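6. Opening a petition for signatures

6.1 Before you start

This section is for the clerk who publishes petitions on the council page with Plolden. It is supposed that the petition was already received and registered as in section 5, and that it has a number. If the number is missing, the button Open is grey and you can not continue.

You need the following:
- a user account with the role Clerk or Head Clerk
- the text of the petition in its final form
- the name and postal address of the first signatory
- the electoral register, loaded not earlier than the last Thursday

Note: The role Reader can see all the screens in this section but can not save anything. If the fields look normal and the button Save is not there, please check your role first.

6.2 Entering the petition text

1. In the left menu choose Petitions, then Registered.
2. Click the number of the petition. The card of the petition opens on the tab Overview.
3. Go to the tab Text and click Edit.
4. Paste the title in the upper field. The title may have up to 200 characters with spaces. Longer titles are not accepted and the field becomes red.
5. Paste the body in the lower field. Formatting from a word processor is removed, only paragraphs stay. Bold words and tables will be lost.
6. In the field Request write in one sentence what the signatories are asking the council to do. This sentence is printed at the top of each paper signature sheet.
7. Click Save.

Caution: After the first signature has come in, the text is locked for everyone, also for the Head Clerk. A spelling mistake found after this moment stays in the petition. Please let a second person read the text before you go to 6.4.

If the petition asks for several things, for example a lower speed limit and also a new bus stop, it remains one petition as long as the first signatory handed it in as one. Do not divide it yourself. The function Divide in the menu More is meant for the case when the council has decided so, and it asks for the number of the decision.

6.3 Setting the area and the threshold

The area decides who may sign. The threshold decides how many valid signatures are necessary before the petition is put on the agenda.

1. Go to the tab Rules.
2. In the list Area choose Whole municipality, Ward or Own selection.
3. With Own selection a list of streets opens. Tick the streets. Under the list you see the number of persons on the register who live there. In the training database the whole municipality of Wosby has 3968 persons.
4. Choose how the threshold is counted: Fixed number or Per cent of the register.
5. Enter the value. With Per cent, the programme rounds always upwards.
6. Enter the closing day and the closing time. The time 23:59 is filled in already and you may change it.
7. Click Save and read the summary in the yellow box.

Note: When you change the area later, signatures from outside the new area are not deleted. They get the status Outside and are not counted. If you change the area back, they are counted again.

Note: The threshold is compared with the register as it was on the opening day. Persons who moved in after this day can sign, but the threshold does not grow.
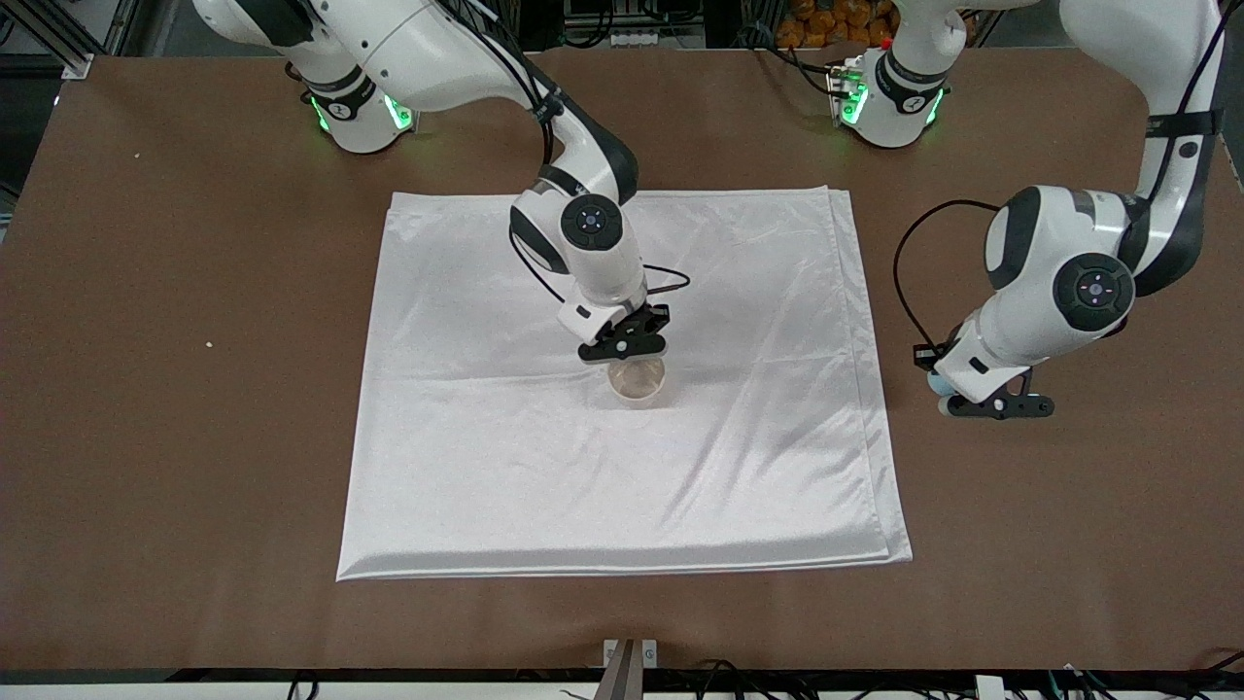
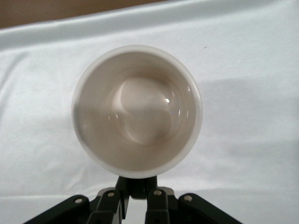

Clear plastic cup held above a white cloth (first picture) and round white cup from above (second picture).

6.4 Opening

1. Go back to the tab Overview. All three marks (Text, Rules, First signatory) must be green.
2. Click Open. A preview of the public page is shown.
3. Control in the preview the title, the request and the closing day.
4. Click Open for signatures and enter your password again.

The petition is on the public page within six minutes. The first signatory gets an e-mail with the link. If there is no e-mail address on the card, print the letter with Print > Letter to first signatory and send it by post.

If the mark First signatory stays orange, the person was not found on the register. The most frequent cause is a different spelling of the name. Plolden does compare names with accents and without them, so that Hubáček and Hubacek are the same for it, but it does not recognise a married name or a second first name in the wrong order. Search by the address, select the right person and click Connect.

6.5 Entering paper signatures

Paper sheets can be handed in until the closing time. Each sheet gets its own barcode when it is printed, and copies of the same sheet are accepted only once.

1. Choose Petitions > Open > Paper sheets.
2. Scan the barcode or type it by hand.
3. Enter each line: surname, first name, year of birth.
4. If a line can not be read, leave the name empty and choose Unreadable. Do not guess.
5. When the sheet is finished, click Close sheet and write the date of receipt on the paper in ink.

Lines are checked against the register when the sheet is closed. A person who has signed also on the public page is counted once, and the paper line gets the status Double. For this you do not have to do anything.

Caution: Keep the closed sheets in a locked cupboard. The years of birth on them are personal data. Scanning the sheets to a shared folder is not permitted under the standard rules delivered with the programme.

6.6 When the threshold is reached

The counter on the card becomes green and a task appears in the list of the Head Clerk. The petition stays open until the closing day, unless the local rules say other. In the example data you will find the petition "Keep the Votska footbridge open in winter", with 1766 valid signatures, where all the statuses can be seen together. You may use it for exercise, changes in the training database are removed each night.

To print the result:

1. Open the card and choose Print > Result.
2. Choose Short (one page) or With statuses.
3. Sign the printed result and attach it to the agenda item, see section 7.2.

The printed result never contains the names of signatories, with exception of the first one.

Questions to this section are answered by Aivar Toom, user support, on working days from 9:00 to 15:00. Please have ready the petition number and the version of the programme, which you find in Help > Version.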